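About Plornstead

Plornstead is a small school for people who want to garden alongside whatever already lives in their garden. We teach beginners, mostly adults, some with children in tow. Beryl Lambert started it after years of being told to buy a spray for every hole in every leaf. She had tried most of the sprays. She kept notes, and the notes didn't say much for them.

That is still how we work. If someone tells us coffee grounds keep slugs off hostas, we put coffee grounds around the hostas and go out at night with a flashlight. Ours were eaten. Copper tape did a little better for one summer and then didn't. Eggshells we have given up on completely, though people keep bringing them to class in bags, and we are polite about it.

What we teach

There are 11 classes in the regular course, held in the old packing shed at Noh and in the garden behind it. We cover soil, seed sowing, compost, ponds small enough to fit on a patio, and a good deal on insects. Halima Minja takes the insect classes. She would like it known that most "bug hotels" sold in garden stores are too shallow, hard to clean and mainly good for spiders. Spiders are fine, but you can house them for free.

We also run a June walk for families, looking for ground beetles, toads and solitary bees. Some years we find plenty. One year we found a great many ants.
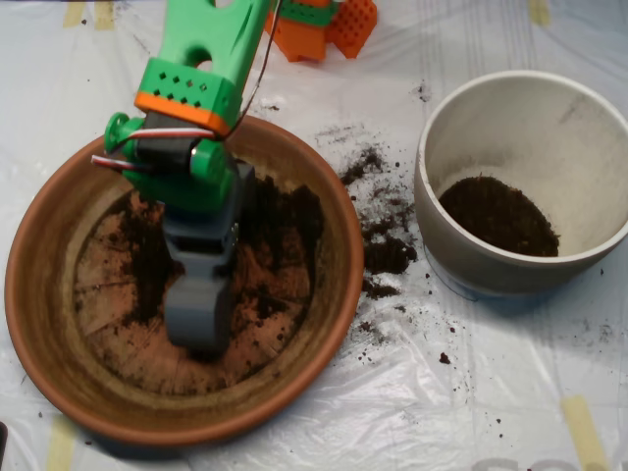
Terracotta and white ceramic pots on the potting table, the white one holding a heap of soil.

What we don't promise

We won't tell you that a wildflower mix will look like the packet. It may for a few weeks, and after that it tends to look like tall grass with opinions. We won't tell you that ladybugs from a mail-order tube will stay in your yard. We released 60 of them on the roses and could not find one the next morning, and the aphids were doing well.

We are doubtful about the word "natural" on a label, too. Plenty of natural things will kill a pond. Ask what is in the bottle, how much of it you need, and who tested it – if the answer is a leaf logo, leave it on the shelf.

Who pays for it

Class fees cover most of the costs. The Irkik seed store gives our students a discount and gets no say in what we teach, which has been awkward once or twice. We turned down an offer from Flirnero to put their feeders in the garden in exchange for a kind word on this page.

Joining a class

Each class takes up to 18 people. Bring gloves and shoes you don't care about. You don't need a big yard, and a windowsill will do for the first few weeks. Questions, including rude ones about eggshells, can go to Beryl at the shed.

Page last updated February 2020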